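The cabinet gets serviced too

I keep a maintenance log for the station in bay two, and for the first month it had columns for the grippers, the cables and the pads. There was no row for the cabinet. A cabinet is furniture. You put it down and it stays put, and if it wants oil it can ask.

In October the left door started coming to rest a little further open than the right one. I noticed because I had spent a whole morning blaming a finger calibration that was perfectly innocent. I recalibrated it anyway, twice, and apologized to it in the log, where the apology still is.

So the cabinet now has a row. In fact it has more rows than anything else on the sheet, and most of my week at Kenley goes to looking after a thing with two doors and a drawer.

The routine starts with the doors swung all the way out. I run one gripper by hand up to the opening and look through its own camera, since that view is the one that matters and my eyes are no substitute. My eyes think the door edges are straight. The lens disagrees, and the lens has seniority. 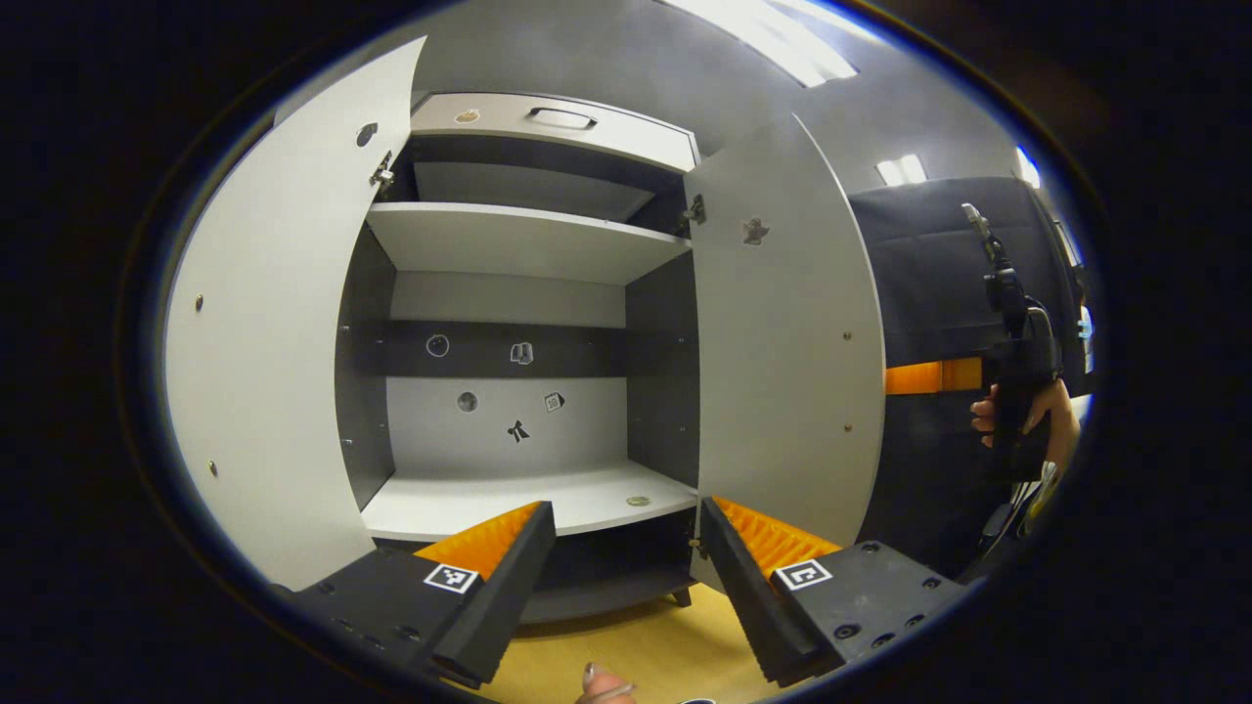 Both doors open, shelves bare, pads facing each other.

I look at the hinges first. There's a silver one up near the top of each door, and both of them work harder than they were ever built to. I don't know what the manufacturer had in mind for the life of this cabinet, but I suspect it was a person getting a towel out. We passed 1,000 openings before I had the sense to start counting, so the tally in the log begins at a number I made up in good faith. I now check the hinge screws every 200 cycles, with a hand driver. I used the powered driver once. Chipboard or not, whatever is inside that door did not enjoy it, and the repair involved a matchstick, wood glue and an evening of self-reflection.

Next come the stickers. Visitors assume a child got in. They're on the back wall, on the right door, on the drawer, on the front edge of the lower shelf, and I am the adult responsible for all of them. I use them for checking by eye that nothing has slid or swung since the last session. If the little figure on the right door isn't where I expect it when the door is fully open, I go find out why before anybody records anything. The black bow is my favorite because it is black and hates fingerprints, which makes it the first thing to look wrong when the lens is dirty. It came off a sheet I bought from a stationery shop. The requisition said "visual references, assorted," and it was approved without comment.

The markers on the fingers are a different matter, and I'm much less relaxed about those. A square marker with a scuffed corner will still be found most of the time, and "most of the time" is how you lose an afternoon. They get a dry microfiber cloth. They don't get alcohol, after an incident with the previous set that I have logged under "learning." When one starts to lift at an edge I replace it and its twin together, then run the whole Arnach check from the top. (Arnach is our calibration script. It has 37 steps, a progress bar that stops dead at step 13 to think about its life, and no way of skipping to the part you need.)

The orange pads are the easy bit. They have ridges, the ridges collect lint, and a soft toothbrush gets it out. Brush along the ridges. Brush across them and you simply pack the fluff in tighter. I change pads in pairs as well, after learning that one fresh pad facing one worn pad grips like a man in a single boot.

Once everything is clean and bolted down, something goes on the shelf. I like a bottle for this. A bottle will tell you straight away if your approach is off, usually by falling over.

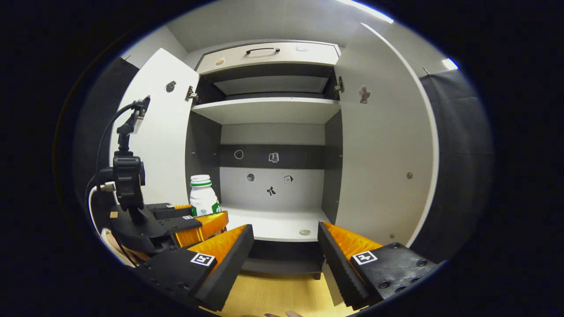 Declercq

The white one with the green band is my standard candidate. It goes on the lower shelf, toward the left, and I bring the fingers in until I can see both pads and both markers with the opening behind them. Then I look for whatever shouldn't be there. Nine times out of ten that means a cable. Cables in this bay have a talent for drooping, and a loop that hangs politely clear of the door at eight in the morning will be leaning on it by lunch. I've tried clips, hook-and-loop ties and a strongly worded note. The ties are winning so far.

The stand has its own section in the log. Every joint on an articulated stand is a place where it can slowly sag, and ours sags with great dignity, a hair at a time, so you never catch it in the act. I put a paint-pen line across each joint. If the two halves of the line no longer meet, I loosen, reset and tighten, then go back to Arnach and make coffee while it reaches step 13.

Lighting I mostly leave alone. The ceiling lights are what they are. I did spend a happy hour tugging the backdrop around to get rid of a bright patch, and then put it back where it had been, as the patch was a smear on the lens. See above, under bow.

Still on the list: the drawer. It sits above the doors looking composed, and the black handle has been solid all along, but there's a faint click about halfway out that wasn't there in the summer. The Semamel runners I ordered are the wrong length by the thickness of a fingernail, so those are going back. Until the right ones turn up I'm opening it slowly and writing "click, same" in the last column every morning.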